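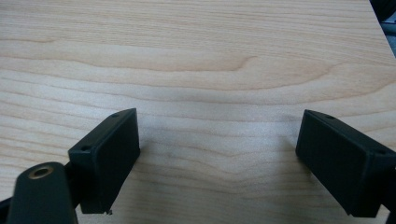 Kedby hand-held gripper, jaws open over the bench top

Kedby Hand-Held Gripper, replacement finger pads (pair)
Part no. 442
In stock

Please read this before you order, because I've changed the part and I want you to know why!

Back in December I got an email from Yaowalak Prasertsri, who had been using her Kedby for bench work most of the day. One of her pads had started to tilt when she squeezed, just a little, and then a glass jar went sideways out of the jaws and broke on the floor. No one was cut, thank goodness, but that's luck and I don't want to sell anybody luck. She mailed me the pads and I found a crack running out from one of the screw holes, so thin I missed it the first time I looked.

I pulled the rest of that batch off the shelf (we call it the Nana batch, after the mold) and squeezed every pair on the test stand. 12 of them cracked in the same spot. The plastic around the hole was too thin, and if you tightened the screw hard, the way I do and the way most people do, you were starting the crack yourself. My mistake – I signed off on that mold.

The new pads, the Wallin version, have more plastic around the holes and a shallower seat for the screw. They fit the same arms and use the same screws, so you don't need to change anything else.

Do you have the old ones? Look on the back of each pad for the number 352. If it's there, stop using the gripper for glass, blades, or anything heavy, and write to me. I'll send you a free pair and you don't have to mail the old ones back.

When you fit the new pads:
Take the gripper off power first. I know it's a quick job, do it anyway.
Swap one pad at a time so you don't mix up left and right.
Turn the screws until they're snug and then stop.
Open and close the jaws a few times with nothing in them and watch that the pads stay square to each other.
Check the arm bushings while you're in there – if an arm wobbles side to side, new pads won't fix it.

In the box: 2 pads, screws, and a hex key.
Ships from our Clillammont shop. Questions go straight to me, and I do like getting photos of your setups, so send them along!

Page updated Thursday, March 11, 2021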